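How to clean out and reset a gray storage bin (the quick way)

Posted by Declan Mulcahy, Oct 13, 2025

Did this again over the weekend so writing it down before I forget. Works for the big plastic totes with sloping sides, the kind everything slides to the middle of. Mine are Lunden bins, the Baselby ones are near enough the same shape. Takes 30 minutes a bin if you don't stop to read old manuals.

What you need
Bucket, warm water, dish soap
Soft brush, old toothbrush for corners
Two towels
A second box for the stuff you're keeping
Trash bag

Step 1. Empty it
Everything out. Not just the top layer. Spread it on a towel so you can see it. My worst bin had 176 things in it back in July, mostly screws and dead pens, so don't be suprised.

Step 2. Sort fast
Keep, move, toss. Five seconds each. If you have to think, it goes in "move" and you deal with it later. Loose small stuff goes in a jar or a zip bag or it'll end up right back on the floor of the bin.

Step 3. Vacuum, then wash
Vacuum first or you make mud. Then soapy water, brush the floor, then up the walls. Toothbrush along the line where the wall meets the floor. Tip it out the short side.

If there's a drain hole, poke it clear with a skewer. Put a towel under first. Learned that one on a wood table.

Step 4. Know when to quit
Dirt comes off. Scratches don't. Pale cloudy patches usually don't either, that's wear. I spent an hour with the Amby cleaning paste on one of those and got nowhere. Dark specks, try the toothbrush once, then leave them.

Step 5. Dry it
Upside down, propped on one edge. Wipe the corners by hand, water sits there.

Step 6. Put back less
Big things first, flat on the floor. One layer only, you want to see the bottom between items. I stop well before it looks full. Anything you haven't touched in a year can go in the attic.

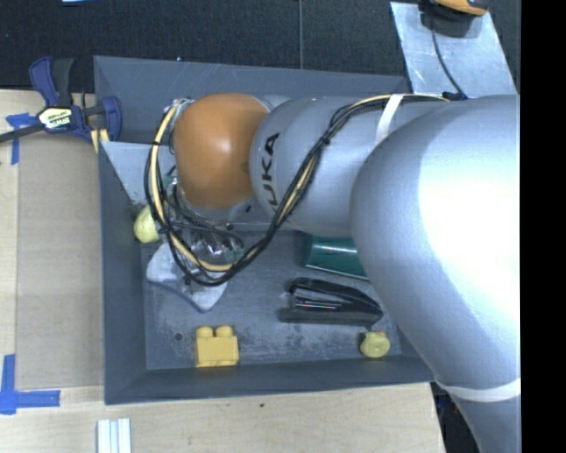
Six items in, scratched floor, small round hole near one corner.

Step 7. Label it
Tape on the short end, fat marker. Write what's in it, not "misc".

Next bin. I've got 5 more to do in the garage and then the shelf, will add a seperate page for the shelf when it's done.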